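Unit 4: Estimating the pose of a held part from the wrist view

Notes by Arturo Amato. Corrections to Ye-seo Hong, who runs the lab hours in Melness.

4.1 Where we left off

The grasp planner from unit 3 returns a gripper pose and a width. It says nothing about how the part sits between the fingers once they close. A long part can rotate about the contact by several degrees, and for insertion that error matters more than the arm's own repeatability.

We write the pose of the part in the gripper frame as T_gp. The pose of the target hole in the base frame is T_bh. The controller needs both, and they come from separate estimators. Do not merge them in your code, even if it looks shorter.

4.2 What the wrist camera gives you

The camera is fixed relative to the gripper, so T_gp can be estimated from a single view without using the joint angles. T_bh cannot: it needs the forward kinematics and the hand-eye calibration as well.

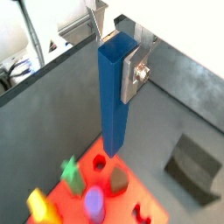

Fig. 4.1. Wrist view with a square tube held above the shape-sorter board.

For the tube, fit the four edges of the open top end first, then the long vertical edges. The finger covers part of the right side, so mask it before edge detection. The mask is stored with the calibration and should be redone if a finger is changed.

For the board, segment by colour and then fit the hole outlines. Two problems to expect:

Blur. Nearby blocks can smear when there is motion. Reject any contour whose gradient width is over 54 pixels.

Overexposure. The white arm body can saturate in the upper corner. Exclude that region from the exposure metering.

4.3 Filtering

The Zolo node publishes T_gp with a covariance. Average rotations on the manifold - not as Euler angles - and reset the filter each time the gripper opens. A square section has fourfold symmetry about its long axis, so reduce the yaw to a 90 degree range before averaging.

4.4 Exercise

Load log 145 in Vatar and replay it with the filter off, then on. Plot yaw against time for both. Repeat with log 401 and explain the step in the second plot. Hand in 2 pages at most, code separate.

Reading: Edwards handout, section on symmetric parts.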